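仿真里用手柄遥操作录示教，腕部视角老是对不准，大家怎么练的？

分类：机器人与自动化 > 示教与遥操作
浏览 1555

各位好，先谢谢愿意点进来看的朋友。我是半路转过来的，之前做了好几年产线上的拖动示教，就是人扶着机械臂走一遍、按键记点的那种，手上有感觉，心里也踏实。上个月开始跟着组里做 Kasus 项目，要在仿真环境里用手柄遥控夹爪，把任务一遍一遍演示给模型学。

问题出在看画面上。操作时我主要盯腕部相机，夹爪一靠近台面，我就分不清高低了，总觉得还差一截，结果一推就碰上；有时又反过来，以为到了，其实还悬着。目标是录够 215 条，现在能用的只有 25 条，其余的不是碰台面就是中途犹豫太久。想问问有经验的朋友，这种手感到底怎么练？是我灵敏度没设好，还是应该换个视角？说得啰嗦了，见谅！

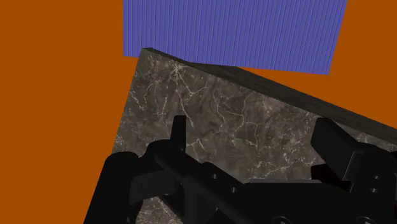 仿真腕部视角，夹爪张开，在深色大理石台上方
楼主 Erico 发布于 2024-10-09

补充一下：手柄平移灵敏度我设的是 50，旋转没动过默认值。台面是大理石贴图，深灰底带白色细纹，光照很平，石面上看不到明显的影子。夹爪又是黑的，两根手指中间露出来的也是深色石面，看久了眼睛真有点花。

————

石榴籽儿

抱抱楼主，你这个阶段我也经历过，真的会过去的！从拖动示教转到遥操作，最不习惯的就是手上没了那个"顶住"的感觉，以前靠胳膊知道的事，现在全得靠眼睛，所以头几周效率低很正常，别跟自己较劲。

看你的图，我觉得主要是深度线索太少。光那么平，石面上又没有影子可以参照，单靠一个腕部画面，谁来都难判断高度。我的建议是这样：先别急着录，在仿真里再加一路侧面的固定相机，高度跟台面差不多，专门用来看指尖离台面多远；腕部画面只管左右前后对准。两个窗口并排放，眼睛来回切，头一天会手忙脚乱，后面就顺了。

如果仿真器能改光，也可以加一盏斜着打的灯，让夹爪在石面上投出影子来，影子和指尖快碰到一起的时候，就知道该慢了。不过要先跟训练那边的同事商量好，别你这边光一改，前后的数据对不上，那就白忙了。石头上那些白纹也能利用，挑一条认准了，往下走的时候看它在两指中间变大的快慢，多少能帮上一点忙。

灵敏度嘛，我习惯分两档，远的时候快，近了按住一个键切到慢档。还有，动作不要一顿一顿的，犹豫的地方模型也会学进去。我一般先空走几遍，路线熟了再按录制，这样废的反而少。

————

bulano_用户

降灵敏度就行。50 太高了吧，我用的 25。

————

阿白同学

楼上两位说的我都同意，只有一点想多说两句：灵敏度的数值各家软件含义不一样，别直接照抄，最好自己从低往高试，试到手不累又不会冲过头就停。

另外，碰过台面的那些不一定都要扔。我们之前做 Abubakari 那批演示，把轻轻碰到又抬起来、最后完成了的单独存一个文件夹，标上"有修正"，训练时要不要放进去再由算法同事决定。真正该删的是卡住不动很久的，还有最后没做成的。楼主可以把手上的重新翻一遍，说不定能捡回来不少呢。

还有个小习惯供参考：每次开录前，让夹爪回到同一个起始位置，张开，停一下再动。这样回放检查时一眼就能对上开头，剪起来也省事。眼睛花了就歇会儿，喝口水，疲劳的时候录的东西，第二天自己都看不下去，哈哈。

————

楼主 Erico 回复：谢谢大家！侧面相机今晚就去加，灯的事我先问问训练那边。之前碰过台面的还没删，我明天先翻一遍，十一月前争取录完。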